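The thirty-wear rule, and why I've stopped believing in it

Apr 17, 2022

I keep being told to ask myself one question before I buy any piece of clothing: will I wear it 30 times? If yes, buy it with a clean conscience. If no, put it back on the rail. I've seen this on posters, on swing tags and last week on a paper bag, and I've never once seen anybody ask where the 30 came from.

I have my doubts about any rule that a shop is happy to print on its own bags. Everybody thinks they'll wear the thing 30 times. That's why they're standing at the till with it. I was quite sure I would wear the mustard corduroy jacket from Sorelero, and I wore it to one wedding and one dentist.

So last July I started keeping a tally. I put a safety pin through the label of everything on my side of the wardrobe and took the pin out when I wore it. Then I moved on to a notebook, as the pins only tell you whether, and I wanted to know how often. I'm aware of how this sounds.

What I found is that I wear the same small heap of clothes all the time. The grey jumper from Isilberg passed 30 before Christmas, and it was the cheapest thing in there, bought in a hurry at a railway station. The coat I saved up for has been out 27 times and I've started choosing it just to get it over the line, which can't be what anyone had in mind.

The rule also treats all wears as equal. Does a dressing gown count once a day? What about a black suit that comes out for funerals? By the rule I should get rid of mine, and then presumably buy another when somebody dies.

Then there's mending, which is always brought in at this point as the cure for everything. I went to a mending evening at Wilczyńska, the fabric shop by the bus station, and it was pleasant enough. I learnt to darn a heel. But a good half of what people had brought along was past saving, thin all over, and you can't darn a jumper that has no sound wool left to darn into. The advice we were given was to buy better next time. From whom? I've paid silly money for trousers that went at the knee in one winter.

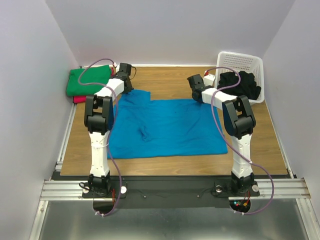 The price argument is the one I trust least. You divide what you paid by the number of wears and are supposed to feel clever. There's a pair of Stultitz boots going for 900, and the website does the sum for you, assuming you'll have them on your feet for decades. My feet have changed size since I was thirty. Nobody's calculator has a box for that, or for going off a colour, or for moving somewhere with a hill.

I'm not saying buy whatever you like. I buy a lot less than I did, and I think the notebook had something to do with it, mainly by making me too embarrassed to add another line. But I don't see that a round number had any part in it, and I'd like the people who print it on bags to tell me what they do with the stock they don't sell.

The mustard jacket is still in the hall, by the way. Size 14, lined, two pockets, free to anyone who'll collect it. I won't ask how often you plan to wear it.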